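Tillska Satellite Tracking Rotator
Two-axis antenna rotator for small ground stations, from Hamico
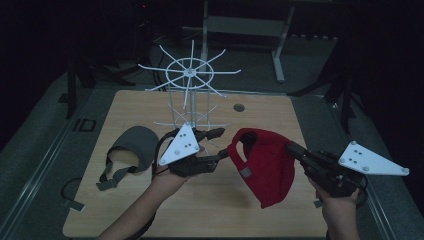
What it does

The Tillska turns and tilts a pair of antennas so they stay pointed at a satellite as it crosses the sky. A low orbit satellite comes up over one horizon, climbs, and drops behind the other in the time it takes to drink a cup of coffee, and the whole way across it is moving at a different apparent speed. Slow near the horizon, quick overhead. The Tillska takes its pointing orders from your computer and follows along, smoothly, for the entire pass.

We build it for school ground stations, radio clubs, small satellite teams and people at home who like pulling weather pictures and telemetry out of the air. If you've been standing in the yard with a handheld antenna and a compass app, you already know how much fun a pass can be (and what your shoulder feels like afterward!). With a rotator on the mast you can sit down, watch the waterfall and pay attention to the signal.

The box contains

Tillska rotator head, sealed, with both axes in one housing
Control box with front panel display
Outdoor cable between head and control box, connectors fitted
Mast clamp and cross boom clamp, stainless hardware
USB cable
Printed manual, plus a card with the command list
A small tube of grease for the cross boom threads

Antennas, mast, cross boom, radio and preamp are not included. See "Goes well with" further down for what we use on our own roof.

How it moves

The head has separate motors for azimuth (the compass direction) and elevation (the angle above the horizon). Each motor drives a worm gear, so when the motors stop, the antennas stay put. You can cut the power in the middle of a windy night and they won't swing around.

Elevation travels all the way over, from one horizon through straight up and down to the other. This matters more than people expect. When a satellite passes nearly overhead, an ordinary rotator that stops at vertical has to spin its azimuth half a turn in a hurry, right when the signal is at its best. The Tillska can flip instead. Your tracking software decides before the pass starts whether to run it normal or flipped, and the antennas sweep over the top without the mad spin.

Position is read by magnetic sensors on the output shafts, after the gears, so any play in the gear train shows up in the reading. Pointing is good to 2 degrees with the head properly leveled. That's plenty for the crossed Yagis most small stations use, since their beams are far wider than that. It is not tight enough for a big dish on the higher bands, and we'd rather you hear that from us before ordering.

The control box

We kept this simple. A display shows where the antennas are and where they've been told to go. There are four arrow buttons for moving by hand, a park button and a stop button. The stop button is wired straight to the motor supply and works even if the processor has locked up.

Inside is a small board that speaks the same plain text rotator commands most free tracking programs already know. Plug in the USB cable, choose the serial port, and your software should find it. There's a network port too, for when the shack is in one building and the operator is in another. Firmware updates go over USB and take a couple of minutes. The source is open. If you want a different parking position or a slower ramp, change it in the settings menu or dig into the code, whichever you like better.

Soft start and soft stop are on by default. Please leave them on. A long boom with antennas at both ends is a heavy thing to jerk around, and the clamps will feel every bit of it.

Choosing your antennas

For most people a crossed Yagi for VHF on one end of the boom and one for UHF on the other is the place to begin. Crossed elements let you receive circular polarization, which small satellites often need because they tumble. Keep the two antennas close to the same weight, or slide the boom over in its clamp until it balances on its own. With the clamp just loose enough to turn, the boom should stay wherever you leave it.

Use a non-metal cross boom if you can, at least for the stretch near the antennas. Fiberglass tube works nicely. Metal booms are stiffer and cheaper and plenty of people use them, but they can upset the pattern of a crossed Yagi mounted in the wrong plane.

How far away is the satellite, really?

A question we get all the time, and a good one. Take a satellite in a circular orbit 900 kilometers up. If it passes straight overhead, that's your distance at the closest point. At the horizon it's more than three times farther away, and you're looking through a lot more air, trees and neighbor's roof. So the signal is weakest at the start and end of the pass and swells in the middle. Good pointing helps most at those weak ends, where you might otherwise pick up nothing at all.

It also explains why height isn't everything for your mast. A clear view low down is what you want. A short mast in an open field often does better than a tall one next to a steel barn.

Setting up

Bench test first. Connect the head and control box on a table, with no antennas, and run both axes to their ends with the arrow buttons. Check that the numbers on the display follow along.

Mount the head on the mast with the arrow on the housing facing true north. True north, not compass north! Look up the difference for your location. In some places it's bigger than the beam of your antenna.

Level the head in both directions. A short spirit level across the flat on top of the housing works well. Tighten the mast clamp a little on each side in turn.

Fit the cross boom, balance it, then fit the antennas. Leave a loop in each coax line big enough for the full range of motion, and run the head slowly to every extreme while somebody watches the cables. Snagged coax is the most common problem in our repair mail, by a long way.

Calibrate on the sun. Pick the sun as your target in the tracking program and look at the shadow the boom hardware throws on the antenna (never look along the boom at the sun itself). Adjust the azimuth offset until the shadow lines up, then save. It's a lovely way to spend a bright morning, and far more accurate than sighting on a distant water tower.

Goes well with

Zaidi mast preamp. A low noise preamp that bolts to the mast just under the rotator, with switching for stations that also transmit. We've had one up for several winters and like it very much. It takes its power up the coax, so there's no extra wire to run.

Any tracking program that can drive a serial or network rotator. Keep your orbital elements fresh. Old ones are fine for a few days, but after a couple of weeks a low satellite can be noticeably early or late, and people start blaming the rotator.

From our roof

The rotator over our shop in Clillarthorpe has followed 1,697 passes on its present set of gears. We took it down in September to look inside. The azimuth worm had a polished band where it spends most of its time and the grease had gone dark. The seals were good and there was no water. We cleaned it, greased it and put it back up the same afternoon, in time for an evening pass that came in beautifully.

Kamran Gilani, who designed the head, keeps asking for photos of Tillskas in odd places. So far the favorites are one on a greenhouse and one on a houseboat, where the azimuth offset has to be changed every time the tide turns the boat. If yours is somewhere interesting, send him a picture.

Care

Look over the clamps and cables each spring and fall. Wipe the drain hole under the housing clear of spider webs. Gears want fresh grease every few years, sooner if you track everything that flies. The housing opens with a hex key, and the manual shows where each seal sits. Spare seals, worm gears, sensors and motors are all sold separately, and none of them need to be fitted at the factory.

In a storm forecast, press park. The antennas go to the horizon, pointed whichever way you've set, and lie edge on to the worst of the wind as well as your mounting allows. Unplug the coax and the control cable if there's lightning around.

Questions people send us

Can it carry a dish?
A light mesh one, yes, if it's balanced with a counterweight. Solid dishes catch too much wind.

Does azimuth turn all the way around?
Yes, with some overlap past north, so a pass that crosses north doesn't force a full turn back.

Will it run from a battery?
It will. The control box takes a twelve volt supply, and portable use is one of our favorite things to do with it.

Can I use it with only one antenna?
Sure. Put a counterweight on the other end of the boom.

Is there a noise problem on the bands?
The motor drivers are filtered and the housing is bonded to the cable shield. With both axes moving we can't hear any difference in our own receivers.

Price and ordering

Tillska rotator with control box and cable: $948
Longer outdoor cable: ask us, cut to length
Spare parts: listed in the back of the manual, with part numbers

Heads are built in small batches. Write to the shop for the date of the next one and tell us what antennas you plan to hang on it, so we can pack the right boom clamp.

Page updated 18 November 2025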